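第六章　超长距离跑中的体液平衡

本章要点
掌握体液分布的基本概念及跑动中水分丢失的主要途径
能够用体重差法计算出汗率，并说明其误差来源
理解运动相关低钠血症的形成条件
了解多日赛中体重数据的解释方法
熟悉汗液与尿液样品的采集、量取和记录要求

引例

Paltora环线赛全程414公里，途经林区、沼泽栈道和一段废弃的铁路路基，起终点均设在Skekville镇。赛事允许选手自行安排睡眠，多数完赛者在途中要度过三个夜晚。赛道设有医务点，选手进入医务点时须称重，体重、进点时刻和自述饮水量一并写入随身卡片。

教练员Helju Raudsepp曾整理过所带选手Kivi小组的卡片。其中一名选手在第一个白天的体重持续下降，入夜后回升，第二天清晨的读数高于起跑前。该选手自述无口渴，手指发胀，手表表带需要放松一格，并伴有轻度恶心。同组另一名选手体重全程缓慢下降，完赛时低于起跑体重，自我感觉良好，赛后当晚进食正常。

按照早期补液教材的说法，第二名选手脱水，应加强补液；第一名选手补液充分，可以继续。本章的内容将说明这一判断为何不可靠。读者在学完6.3节以后，应当能够指出第一名选手最需要排除的情况，并说明在医务点应当询问哪些问题。

6.1　体液的分布与调节

6.1.1　体液分区

成年人体内的水分按所处位置分为细胞内液和细胞外液。细胞外液又分为组织间液与血浆。各分区之间由细胞膜和毛细血管壁隔开，水可以较自由地通过，溶质的通过则受到选择性限制。细胞外液的主要阳离子为钠，细胞内液的主要阳离子为钾。两侧的渗透压在稳态下相等，任何一侧的溶质浓度发生变化，水都会向浓度较高的一侧移动，直到重新达到平衡。

体水总量与体成分有关。肌肉组织含水比例高，脂肪组织含水比例低，因此体重相同的两名运动员，其体水总量可以有明显差别。本章例题中统一以体重70千克的跑者为对象，计算时不再区分体成分。读者在处理实际数据时应当注意这一简化。

跑动开始后，血浆容量会在短时间内下降。其原因有两方面：一是动脉血压和肌肉毛细血管内的静水压升高，使部分液体滤出到组织间隙；二是活动肌肉内代谢产物积聚，局部渗透压上升，吸引水分进入肌细胞。这一阶段的血浆容量变化发生在大量出汗之前，不能作为脱水的依据。

6.1.2　渗透压调节

血浆渗透压升高时，下丘脑的渗透压感受器兴奋，产生两个后果：抗利尿激素释放增加，肾脏对水的重吸收增强，尿量减少；同时出现口渴感。二者的阈值不同。一般情况下抗利尿激素先行升高，口渴感随后出现，故轻微的渗透压变化可以仅靠肾脏得到纠正。

口渴感受多种因素影响。口腔和咽部被液体润湿后，口渴感会在血浆渗透压恢复之前减弱。气温较低时，皮肤血管收缩，中心血容量相对增加，口渴感也会降低。夜间赛段选手饮水减少，部分原因即在于此。

6.1.3　容量调节

有效循环血量下降时，肾素—血管紧张素—醛固酮系统被激活，肾脏保钠增强。抗利尿激素的释放同样受容量信号影响，但容量信号须达到一定幅度方能起明显作用。需要特别指出的是，抗利尿激素还可以在与渗透压无关的刺激下释放，包括恶心、疼痛、长时间用力、睡眠剥夺和某些药物。此时血浆渗透压即使已经偏低，肾脏仍然保水。这一现象称为抗利尿激素的非渗透性释放，在6.3节中还要用到。

6.2　水分丢失的途径与出汗率

6.2.1　丢失途径

跑动中的水分丢失有汗液蒸发与滴落、呼吸道蒸发、尿液和粪便四种途径。前两者与运动强度直接相关。在温暖环境中汗液占绝大部分。在寒冷、干燥的环境中，呼吸道蒸发所占的比例上升，但其绝对量通常仍低于汗液。呕吐和腹泻不属于正常途径，但在超长距离赛事中发生率较高，记录时应当单列。

出汗的作用在于散热。每单位质量的汗液在皮肤表面完全蒸发时带走的热量是固定的，滴落的汗液则几乎不起散热作用。空气湿度高时蒸发受阻，汗液滴落增多，出汗率上升而散热效率下降。穿着不透气的外层也会造成类似结果。

6.2.2　体重差法

现场测定出汗率最常用的方法为体重差法。测定前排空膀胱，着干燥的轻便衣物称重，记为m1；完成规定时间的跑动后擦干身体，换回同一套干燥衣物称重，记为m2。期间饮入液体量记为V1，排尿量记为V2，时间记为t，则

出汗率 =（m1 − m2 + V1 − V2）÷ t

式中质量以千克计，体积以升计，液体密度取每升一千克，时间以小时计，结果的单位为升每小时。若期间进食，应将食物质量与V1同样处理。

例6-1　某跑者测定前体重为70千克，匀速跑两小时，途中饮水300毫升，未排尿，测定后体重为68.9千克。求出汗率。

解：体重差为1.1千克，饮水量为0.3升，排尿量为零，总丢失量为1.4升，除以两小时，得出汗率为0.7升每小时。

例6-2　同一跑者在另一日重复测定，条件相同，但途中排尿一次，未作计量，测定后体重为68.7千克。试说明所得数据能否用于计算。

解：总丢失量为1.6升，其中包含尿量。由于V2未知，只能得到出汗率的上限为0.8升每小时。该数据可以保留，但必须注明尿量缺失，不得与例6-1的结果直接求平均。

6.2.3　液体量的读取

V1与V2都应当以量具读取。软水壶在半满时容易变形，壶身刻度仅供参考，宜采用出发前与返回后分别称重的办法。由选手凭印象报出的“几口”或“大半壶”不应换算为毫升数。

在实验室条件下，量取液体所用的玻璃器皿按准确度分为不同等级。烧杯上的刻度只用于估读，配制和转移液体时较为方便；需要确定体积时，应使用量筒、移液管或容量瓶。读数时视线与凹液面最低处相平。倒出液体后，内壁总会残留少量液体，残留量与液体黏度、倾倒时间和玻璃表面的洁净程度有关。对于体积较小的样品，残留造成的相对误差不可忽略，此时以称量代替量体积更为稳妥。
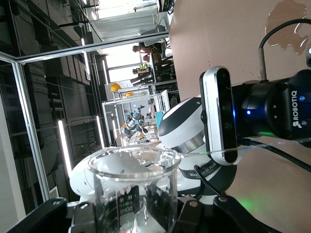 图6-1　带刻度的玻璃烧杯，内壁附有小水滴

汗液样品一般以吸收贴片采集。贴片的位置、面积和留置时间都会影响结果。前臂、背部和额部的汗液钠浓度互有差别，由单一部位推算全身数值时须使用相应的回归式，并在报告中写明所用部位。贴片取下后应立即封存，防止蒸发。样品若发生部分蒸发，测得的钠浓度偏高，而这种偏差在事后无法校正。

6.2.4　误差来源

体重差法把体重的变化全部归于水分，这在短时间测定中是可以接受的，在长时间测定中则会产生系统误差。主要的误差来源如下。

其一，底物氧化。糖和脂肪氧化生成二氧化碳经呼吸排出，其中的碳原子来自机体储备，这部分质量的减少与水分无关。运动时间越长，累计量越大。

其二，代谢水。底物氧化同时生成水，这部分水进入体水总量，体重差法无法反映。

其三，糖原结合水。肌糖原和肝糖原在储存时结合一定量的水，糖原分解后这部分水可以参与体液循环。关于其数量和可利用程度，文献意见尚不一致，本书不作定量处理。

其四，衣物和鞋袜。吸汗后的鞋袜质量可以明显增加。赛中称重通常不要求更换衣物，故赛中读数与起跑前读数之间存在偏差，方向为高估体重。雨天和涉水之后尤其明显。

其五，衡器。不同医务点使用的体重秤若未经相互比对，其示值差异可能超过所要观察的变化。秤应放置于硬质平面，草地和帐篷地布上的读数不予采用。

前三项误差的共同结果是：在体水总量未变的情况下，体重仍会下降。由此可以得出一个在实践中十分重要的推论，即超长距离跑中维持起跑体重不变，意味着体水总量已经增加。

6.3　饮水过量与低钠血症

6.3.1　定义

运动相关低钠血症指在长时间运动期间或运动结束后一段时间内，血钠浓度低于检测实验室参考范围下限的状态。轻者可无症状，或仅有乏力、头晕、恶心；重者出现头痛加剧、反复呕吐、意识改变、抽搐，可危及生命。其症状与脱水、中暑及单纯疲劳有较多重叠，单凭症状不能作出区分，确诊依赖血钠测定。

6.3.2　形成条件

低钠血症的形成需要摄水量超过排水量，或钠的丢失未得到代偿，或二者兼有。多数病例以前者为主。肾脏在正常情况下具有较强的排水能力，单纯饮水较多并不足以造成血钠持续下降。只有在抗利尿激素受到非渗透性刺激而不能充分抑制时，摄入的水分才会滞留。长时间用力、恶心和睡眠剥夺在多日赛中往往同时存在，滞留的条件因此较易满足。

钠的丢失所起的作用因人而异。汗液钠浓度高、出汗量大且赛程长的选手，钠的累计丢失量可观。但是，普通运动饮料的钠浓度低于血浆，大量饮用仍会使血钠稀释。把运动饮料等同于生理盐水，是初学者常见的错误。

6.3.3　危险因素

已经得到较多支持的危险因素包括：赛中体重增加；按固定时间表饮水而不考虑口渴；完赛时间长；补给点间距短、取水方便；使用非甾体抗炎药。最后一项影响肾脏血流和排水功能，在有肌肉疼痛的选手中较为普遍，医务点询问时不应遗漏。

气温的作用应当分开讨论。高温使出汗增加，也使选手倾向于多饮；低温使出汗减少，若选手仍按高温时的饮水计划执行，则更容易出现过量。环境由热转冷的昼夜交替时段应当重新估计出汗率。

6.3.4　体重数据的解释

表6-1给出体重变化与体液状态的对应关系，适用于赛中初步筛查。

表6-1　赛中体重变化的初步解释
体重高于起跑前　提示体水增加，停止常规饮水，询问恶心、头痛和手指肿胀情况，有条件时测定血钠
体重与起跑前相同　提示体水可能增加，按口渴饮水，下一医务点复测
体重轻度下降　属预期变化，按口渴饮水
体重明显下降　结合口渴、尿量、直立位血压等判断，排除衡器误差后酌情补液

表中未给出百分比界限。不同文献采用的界限差别较大，且多来自单日赛事，向多日赛外推缺乏依据。使用者应根据赛事时长、气候和衡器条件自行制定，并在赛前以书面形式告知医务人员。

引例中第一名选手的体重高于起跑前，且有手指发胀与恶心，应首先考虑体水过多。无口渴这一点与之相符，不能作为补液充分、状态良好的证据。在未测定血钠之前，不宜给予低渗液体静脉输注。第二名选手的体重下降方向与6.2.4的推论一致，若无其他异常，无须干预。

6.4　饮水方案的制订

6.4.1　两类方案

饮水方案可分为程序性饮水和口渴驱动饮水。前者依据事先测定的出汗率规定单位时间的饮水量，后者以口渴为唯一启动条件。程序性饮水适用于出汗率高、强度稳定、时间较短而取水机会有限的项目；在强度低、持续时间长的项目中，口渴驱动饮水的过量风险较小。

超长距离跑的强度随时间下降，行走的比例逐渐增加，单位时间产热减少，出汗率也随之下降。以起跑阶段的出汗率推算全程需水量，必然高估。若确需作程序性安排，应至少将赛程划分为前段、夜间段和后段，分别测定或估计。

6.4.2　携水量

携水量由补给点间距、预计用时和该时段出汗率共同决定。携水量不等于饮水量，计划中应分别列出。偏远赛段携带的水兼有应急用途，到达下一补给点时仍有剩余属于正常情况，不应要求选手在进点前饮尽。

6.4.3　记录格式

为便于比较，本书各章练习统一采用Pleltia记录表。该表每30分钟为一行，依次填写累计时间、路段、气温、饮入量、食物质量、排尿次数和主观口渴等级。口渴等级由选手在饮水之前填写。饮水之后补填的等级受口腔润湿影响，应在备注栏中标明。未测的项目填写横线，不得填零。

填表示例取自2021年3月11日的一次训练课，见附录二。该次训练全程在公路上进行，气温变化小，适合作为初次计算的材料。

思考与练习

1．说明在超长距离跑中，体重维持不变为何提示体水总量增加。

2．某跑者测定前体重为70千克，三小时后为68.8千克，期间饮水0.9升，无进食，未排尿。计算出汗率。若期间排尿300毫升，结果如何变化？

3．比较恶心在低钠血症中作为症状和作为诱因的两种作用，并讨论二者能否形成循环。

4．一份赛事手册规定，选手进入每个补给点后须饮水一杯方可离开。结合6.3.3，评价该规定。

5．依据6.4.1，为Paltora环线赛的夜间段拟定一份饮水说明，要求写明所依据的出汗率、气温范围和停止饮水的条件。

6.5节起讨论钠的补充，内容包括汗液钠浓度的个体差异、固体食物中的钠以及盐片的使用争议。阅读之前，应先完成第2题的计算。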